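# Wax residue under laces on black leather shoes, and drying order for canvas

**trurnelar_68**

I have one pair of black leather shoes and one pair of light canvas sneakers. Both get worn through May, when it rains most days. After each polish there is a gray, crumbly residue along the tongue of the leather pair and in the eyelets. I brush for 2 minutes per shoe and wipe with a cotton cloth. The residue comes back within a week.

Second point. The canvas pair dries with a yellow line above the rubber. I wash by hand in cool water with dish soap and dry them upright on a shelf by the radiator. Is the line from the soap, the glue or the heat?

I use Uner black wax and a plain horsehair brush. No cream.

---

**Dzintra Avotiņš**

The residue is old wax mixed with dust. Wax is pushed under the laces by the brush and stays there, as the cloth cannot reach it. Take the laces out completely before polishing. Then:

1. Dry brush the tongue and eyelets with an old toothbrush.
2. Wipe with a damp cloth and leave for 11 minutes.
3. Apply wax to the toe and heel only. Keep it off the tongue, where the leather flexes and the wax cracks.
4. Buff, then lace.

For what is already there, use a small amount of saddle soap on the toothbrush — one pass, wipe, let it dry overnight. A neutral cream on the tongue twice a season is enough. I would stop using wax there altogether.

The yellow line is most likely soap. As the canvas dries, dissolved soap and dirt move with the water and collect where it evaporates last, which on this kind of shoe is the seam above the rubber. Rinse until the water runs clear, then rinse once more. Stuff with white paper and change it when it is soaked through. Move the shoes away from the radiator. Heat sets the stain and can also loosen the sole.

---

**navickas**

Just buy darker sneakers. Mine are navy and I have never seen a line on them. Ovstead had them on sale.

---

**p_ledger**

Agree with the first answer on the laces. Two additions.
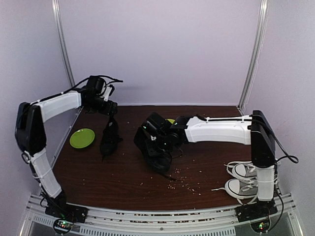
Keep the two jobs apart, both in time and on the table. Black wax transfers to canvas from hands, cloths and the tabletop, and it does not wash out of white fabric. Do the canvas pair first, or set it well clear of the leather. A corner is sufficient: the white sneakers at the front right are on their sides with the laces spread out on the wood, and the black shoes are toward the middle and left. I would go one step further and put paper under each pair, as bare wood holds wax in the grain.

The second addition concerns the laces. White cotton laces should be washed separately in a mesh bag. If they go back on damp they can mark the canvas around the eyelets, and that mark is easily mistaken for a glue stain. Round waxed laces from the leather pair only need a wipe. If the old ones have gone stiff, replace them — 133 cm was correct for my seven-eyelet pair, but measure yours first.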